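Home | Faith | Family | Community | Contact

Grace at the kitchen table: a chat with Meenakshi Acharya

21 July 2021
By Dinesh Gounder

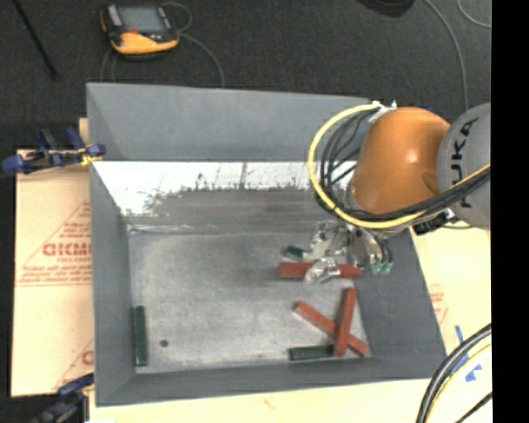 I'd been meaning to ask Meenakshi about Sunday school for months. She has run the children's group at our church in Celtville for 18 years, she taught both of mine, and I still owe her a casserole dish. So we finally sat down with a pot of tea and I asked her what parents get wrong about praying with their kids.

"They wait until everybody's quiet," she said, laughing. "You'll be waiting a long time! My mother prayed over us while we kicked each other under the table."

She grew up one of 7 children, and grace was said in two languages depending on which grandparent was visiting. It was short, she told me -- her father liked his food hot.

I confessed that ours has shrunk to a mumble, mostly mine. She didn't seem shocked. "Let the little one do it," she said. "If he thanks God for the dog and forgets the dinner, leave it alone. Don't correct him."

And teenagers? My eldest has gone very silent on the whole subject (I suspect plenty of you reading this have one of those). Meenakshi poured more tea before she answered that one.

"I stopped asking mine to pray out loud when he was fourteen. I asked him what he wanted me to pray for. Sometimes it was a maths test. Once it was a friend whose parents were splitting up, and I hadn't known a thing about it."

Her group starts again in October, and Sotiris Pappas is joining her to take the older ones, so she'll have the under-eights to herself. She's delighted. They're learning the Psalms this time, a verse or two each week, with actions. I asked to see the actions for Psalm 100 and she did them right there in her kitchen -- arms up, a great deal of stamping on "joyful noise".

I tried it at home that night before tea. My youngest joined in straight away. The eldest rolled his eyes, but he did stay at the table.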